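Orcombe 놀잇감방 정기 회의록

일시: 2021.06.01 오전
장소: Orcombe 놀잇감방 안쪽 방, 긴 탁자
참석: 대여 담당, 놀이 담당, 정리 담당, Irada 분실 담당
기록: 놀이 담당

안건
1. 지난 회의 결정 사항 확인
2. 쌓기 꾸러미 구성 변경
3. 체크무늬 매트 보관과 세척
4. 쌓기 놀이 진행 순서
5. 선반 교체 견적
6. 대여 장부와 라벨
7. 기타

1. 지난 회의 결정 사항 확인

입구 쪽 신발장을 복도로 옮기기로 한 건은 완료되었다. 다만 문이 끝까지 열리지 않는다는 의견이 있어 신발장을 벽 쪽으로 한 뼘 더 붙이기로 했다. 정리 담당이 오늘 회의가 끝난 뒤 옮긴다.

퍼즐 상자를 난이도별로 다시 나누는 일은 절반쯤 진행되었다. 조각이 빠진 퍼즐은 별도 바구니에 모아 두었고, 9월 정리 때까지 짝을 찾지 못하면 폐기한다. 같은 그림의 퍼즐이 두 벌 있는 경우에는 한 벌로 합쳐 보자는 제안이 나왔으나, 테두리 모양이 서로 다른 것이 있어 우선 맞춰 본 뒤 결정하기로 했다.

Irada 분실에서 빌려 간 그림책 꽂이는 반납되었다. 아래 칸 나사가 헐거운 상태로 돌아와 조였고, 추가 조치는 필요 없다.

소리 나는 장난감의 건전지를 대여 전에 빼 두자는 지난번 제안은 시행하지 않기로 했다. 빌려 가는 집에서 건전지를 따로 준비해야 하는 불편이 크다는 의견이 많았다.

2. 쌓기 꾸러미 구성 변경

현재 쌓기 꾸러미는 모서리가 둥근 큐브와 납작한 고리, 체크무늬 매트를 한 가방에 넣어 빌려주고 있다. 가방이 크고 매트 때문에 무겁다는 의견이 반복해서 들어왔다. 대여 담당이 두 가지 안을 냈다.

첫째 안은 큐브와 고리만 작은 주머니에 담고 매트는 별도 대여 품목으로 돌리는 것이다. 둘째 안은 가방은 그대로 두고 매트만 작은 것으로 바꾸는 것이다.

놀이 담당은 첫째 안에 찬성했다. 매트 없이 마룻바닥이나 상 위에서 노는 집이 많고, 매트를 펴지 않은 채 돌려주는 경우도 있다고 했다. Irada 분실 담당은 고리와 매트가 함께 있어야 고리 안에 쌓기 놀이가 잘 된다고 했다. 무늬 없는 바닥에서는 어린아이들이 고리를 자꾸 밀고 다녀 쌓기로 이어지지 않는다는 것이다. 이에 대해 고리를 밀고 다니는 것도 놀이이므로 문제로 볼 필요가 없다는 의견이 있었다.

논의 끝에 첫째 안으로 정했다. 주머니에는 큐브와 고리를 넣고, 매트는 원하는 집에만 함께 내준다. 주머니는 속이 비치는 것을 쓰기로 했다. 반납받을 때 끈을 풀지 않고 색을 확인할 수 있다.

색 구성도 함께 논의했다. 빨강과 파랑은 남는 것이 있으나 주황은 분실이 잦다. 주황 큐브가 없는 꾸러미에 다른 색을 채워 넣는 방식은 그만두고, 모자라는 색은 비워 둔 채 주머니 꼬리표에 적는다. 고리는 초록으로 통일한다. 다른 색 고리는 놀이방 안에서만 쓴다.

큐브 재고는 지난 정리 때 기준으로 486개이며, 이 가운데 80개는 흠집이나 변색이 있어 대여용에서 뺐다. 뺀 것은 놀이방 안쪽 상자에 두고 현장 놀이에 사용한다. 버리지 않는다.

3. 체크무늬 매트 보관과 세척

매트를 접어서 보관한 탓에 접힌 자국이 생긴 것이 있다. 자국이 생긴 자리에서는 큐브가 기울어 높이 쌓기가 어렵다. 앞으로는 접지 않고 말아서 세워 둔다. 마는 방향은 무늬가 바깥으로 오게 한다. 안쪽으로 말면 폈을 때 가장자리가 들린다.

말아 둔 매트를 묶는 끈은 고무줄 대신 넓은 천 끈으로 바꾼다. 고무줄 자국이 남은 매트는 하루 정도 바닥에 펴 두고 두꺼운 책을 올려 본 다음, 그래도 펴지지 않으면 현장용으로 돌린다.

검은 칸에 먼지와 부스러기가 붙으면 눈에 잘 띈다는 지적이 있었다. 흰 칸보다 검은 칸이 더 지저분해 보여 반납 때 세척이 안 된 것으로 오해받는 일도 있다. 반납 직후에 마른 천으로 한 번 닦고, 물걸레는 얼룩이 있을 때만 쓴다. 세제는 쓰지 않는다. 닦은 매트는 창가에 걸지 말고 안쪽 방에 펴서 말린다.

흰 칸 안의 무늬에 대해서는 아이들이 무늬를 짚으며 같은 것을 찾으려 한다는 이야기가 나왔다. 무늬 찾기를 따로 활동으로 넣을지 논의했으나, 쌓기 놀이 시간이 짧아 이번에는 넣지 않는다. 아이가 먼저 관심을 보이면 그대로 두고 같이 본다.

4. 쌓기 놀이 진행 순서

현장 쌓기 놀이는 Gauthier 꾸러미에 들어 있던 놀이 카드의 순서를 따라 왔다. 카드 설명이 길고 어린 반에는 맞지 않는다는 의견에 따라 다음과 같이 줄인다.

매트를 먼저 펴고 네 귀를 손으로 누른다. 고리를 매트 위에 놓는다. 위치는 아이가 정한다.

큐브 하나를 고리 안에 놓는다. 그 위에 다른 색 큐브를 하나 올린다. 어긋나게 올라가도 고쳐 주지 않는다.

남은 큐브는 고리 밖에 둔다. 더 쌓을지, 옆에 놓을지는 아이에게 맡긴다.

무너지면 고리 안에 남은 것부터 다시 시작한다. 고리 밖으로 나간 것은 마지막에 함께 줍는다.

카드에 있던 시간 재기와 높이 겨루기는 뺀다. 높이 겨루기는 큰 아이들 반에서만 원할 때 하고, 그때는 고리를 쓰지 않는다. 고리 가장자리에 큐브가 걸려 다시 놓는 일이 많다.

고리를 처음부터 내놓을지 나중에 줄지도 의견이 갈렸다. 정리 담당은 큐브를 먼저 충분히 만진 뒤에 고리를 주는 편이 낫다고 했고, Irada 분실 담당은 처음부터 놓아두어야 큐브가 방 전체로 흩어지지 않는다고 했다. 두 방법을 반마다 달리 해 보고 9월 회의에서 다시 이야기한다.

한 번에 들어오는 아이는 16명을 넘기지 않는다. 넘칠 때는 2개 조로 나누어 한 조는 그림책 쪽에 있게 한다.

놀이가 끝나면 큐브를 먼저 담고 고리를 나중에 담는다. 고리를 먼저 넣으면 주머니 입구에 걸린다. 매트를 말기 전에 매트 밑을 확인한다. 지난달에도 매트 밑에서 큐브가 나온 적이 있다.

5. 선반 교체 견적

안쪽 방 선반의 가운데 칸이 휘어 교체가 필요하다. Jarkby에서 견적을 받았다. 같은 폭으로 칸만 바꾸는 안과 선반 전체를 바꾸는 안이 있으며, 칸만 바꾸는 쪽으로 의견이 모였다. 설치일은 놀이방이 쉬는 날로 잡아 줄 것을 요청한다.

매트를 세워 둘 자리가 새로 필요하다. 선반 오른쪽 끝과 벽 사이의 틈을 쓰기로 했다. 매트가 넘어지지 않도록 아래쪽에 낮은 가로대를 대 달라고 Jarkby에 함께 문의한다. 답이 늦어지면 우선 우산꽂이를 쓴다.

맨 위 칸에는 무거운 상자를 올리지 않는다. 지금 올라가 있는 나무 기차 상자는 오늘 중으로 아래로 내린다.

6. 대여 장부와 라벨

대여 장부의 품목 이름이 담당마다 달라 찾기 어렵다. 같은 물건이 큐브, 블록, 네모로 각각 적혀 있다. 앞으로는 큐브로 통일한다. 고리는 링이라고 적지 않고 고리로 적는다. 매트는 체크 매트로 적는다.

라벨은 주머니 바깥 꼬리표에만 붙이고 큐브에는 붙이지 않는다. 예전에 붙인 스티커가 남은 큐브는 눈에 띄는 대로 떼어 낸다. 끈적임이 남으면 현장용 상자로 보내지 말고 따로 모은다.

반납 확인은 빌려 간 분이 있는 자리에서 한다. 모자란 것이 있어도 그 자리에서 변상을 이야기하지 않고, 집에서 한 번 더 찾아봐 달라고만 안내한다. Irada 분실도 같은 방식으로 한다.

7. 기타

안쪽 방 형광등 하나가 깜박인다. 교체를 신청한다.

여름철에 창가 쪽 깔개를 걷을지는 다음 회의로 넘긴다.

Irada 분실에서 초록 고리를 더 보내 달라고 요청했다. 여분을 확인해 다음 물품 이동 때 보낸다. 현장에서 쓰는 다른 색 고리는 보내지 않는다.

방문 안내문의 글씨가 작다는 의견이 있어 크게 다시 뽑는다. 문구는 바꾸지 않는다.

담당별 할 일

대여 담당: 속이 비치는 주머니 구입, 장부 품목 이름 정리
놀이 담당: 줄인 놀이 순서를 한 장으로 만들어 벽에 붙이기
정리 담당: 매트 말아서 세우기, 천 끈 준비, 기차 상자 내리기, Jarkby 문의
Irada 분실 담당: 고리를 처음부터 놓는 방식으로 진행하고 메모 남기기

다음 회의 장소는 Irada 분실로 하고 날짜는 따로 알린다.

붙임: 고리 안에 쌓기
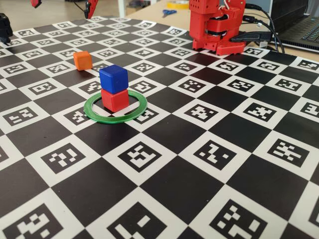
회의록을 읽고 의견을 남깁니다. 저희 집은 매트까지 같이 빌리는 쪽이었는데, 따로 빌릴 수 있게 된 것은 좋습니다. 다만 주머니 꼬리표에 모자라는 색을 적을 때 날짜도 같이 적어 주시면 좋겠습니다. 지난번에 주황 큐브가 하나 비어 있었는데 저희가 잃어버린 것인지 원래 없던 것인지 알 수가 없어 소파 밑까지 다 뒤졌습니다. 그리고 고리는 나중에 주는 쪽에 한 표 드립니다. 저희 아이는 고리가 먼저 보이면 팔에 끼고 다니느라 큐브는 쳐다보지도 않습니다.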